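Blog > Paper things > Making small books

Search this blog
Go

I have made my first proper zine and I am so pleased with it that I have been carrying a copy in my coat pocket for a week. It's called Dulledine, after the lane behind our old house, and it's 36 pages long, with a cover in a heavy mustard card that took me far too long to choose (there was a greenish one I still think about).

I've wanted to do this since I was a teenager, when there was a rack of them by the till in the record shop and I bought whichever had the best drawings. I loved how small they were. You could read a whole one on the bus, and there'd be a recipe next to a rant next to a map of somebody's garden, and then it stopped. Mine is mostly about walking. There are notes on the path from Bronow up to the reservoir, a page on gates, two pages of hedges (I could have done ten) and a list of every bench where I've eaten a sandwich this year, with marks for shelter and view.

The writing took all summer and the layout took one very long Saturday. I'd read plenty of advice about page order and understood none of it until I folded up some scrap paper, numbered the corners in pencil and opened it out flat again. What a lovely thing that is! Page one sits next to page 36, page two is back to back with page one, and the two numbers on any side of a sheet always add up to 37. I made a dummy copy with nothing in it except the numbers and a few scribbles, and I kept it beside me the whole way through. If you're going to try this, make the dummy before you do anything else.

Printing was at the copy shop on Sakurska, which opens at 8 in the morning and smells wonderfully of warm paper. I'd asked for the inside pages in cream and they had just enough. Printing on both sides went wrong once, with every left-hand page upside down, and I now know there's a setting for flipping on the short edge. I've written it on the inside cover of my notebook in capitals.

Then the binding. I'd planned to sew them all with waxed thread, and I did sew the first few, and they're beautiful, but my fingers had had enough by then. Folded sheets and staples down the spine is how most of those record shop zines were done anyway. An ordinary desk stapler can manage it if you open it out flat, lay the pages over something soft like a thick piece of cardboard, and punch straight down through the fold. You then lift the whole thing off and bend the legs over on the inside with the back of a spoon.

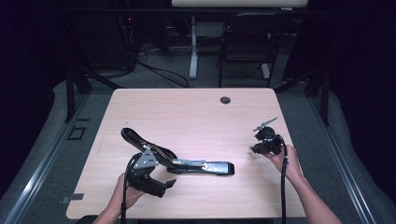 Stapler, opened right out.

I got quicker with practice. Two staples is plenty for a book this size, and it helps enormously to mark where they go on a strip of card and hold that against the spine. Crease the fold first, really hard, and then again after stapling. I used a bone folder I've had for years, but a clean ruler does the same job. Leave the finished ones under a pile of dictionaries overnight and they come out looking much more like real books.

The edges are another matter. When you fold that many pages together the middle ones stick out further than the outer ones, and it turns out quite a bit on 36 pages – the word for it is creep, which made me laugh. I trimmed the first few with a craft knife and a steel ruler and decided I rather like the rest shaggy.

I've given away 11 copies so far. A few have gone on the swap shelf at the Sison café, tucked between the bus timetables and the lost gloves, and when I went back for a coffee there was one missing! I've been grinning about that ever since. Somebody out there knows my feelings about the bench by the weir.

Number two is already underway. I think it'll be about puddings, with one walk in the middle for people who liked the walks, and I'd like to try a fold-out map if I can work out how to get it in without the whole thing bulging. I've also got most of a pack of 500 sheets left in that cream, so there's really no excuse. If you make zines and fancy a swap, leave a comment with what yours is about and I'll put one in the post.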